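Two arms, one long counter, and a planner that finally behaves

I've been quiet since August because I fell down a hole called whole-body planning, and I'm happy to report it's a lovely hole. The project is still Evby, my little two-armed mobile robot stack, and everything lately has been happening in simulation. I rebuilt the scene generator on top of Novirlow, so now I can ask for a kitchen and get a different one each time – new tiles, new stone, new clutter on the counter.

The kitchens I like best are the narrow ones. They're horrible for planning! The base has hardly any room to turn, the doors take up space you'd love to swing an elbow through, and the arm that isn't doing anything still has to be somewhere.

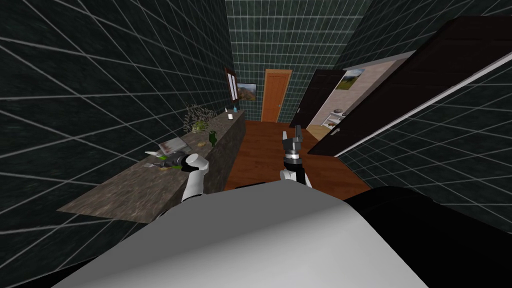
Left gripper down by the fork and the greens, right arm held over the floor. Robot's-eye view in the sim.

That spare arm was my big headache. The old planner solved each arm separately and then checked for collisions at the end, so it would throw away perfectly good reaches over one bad elbow. Now both arms and the base go into a single problem, with a soft cost that nudges the idle arm toward open space. I ran 902 generated kitchens overnight. The old version found a plan in 505 of them and the new one missed only 66. I may have yelped.

Perception is the next job. The wide lens bends every straight line near the borders, and my grout-heavy tile textures make that very obvious. I was undistorting the whole picture before segmentation, which smeared the small stuff badly. Feeding in the raw view and correcting the points afterwards works much better, and cutlery masks have cleaner edges now.

Still on the list: door handles as proper obstacles (I'd modelled the panels and forgotten the levers, whoops), and a nicer replay viewer. I've got 4 colour schemes for the viewer already and no scrub bar, so you can see where my priorities are.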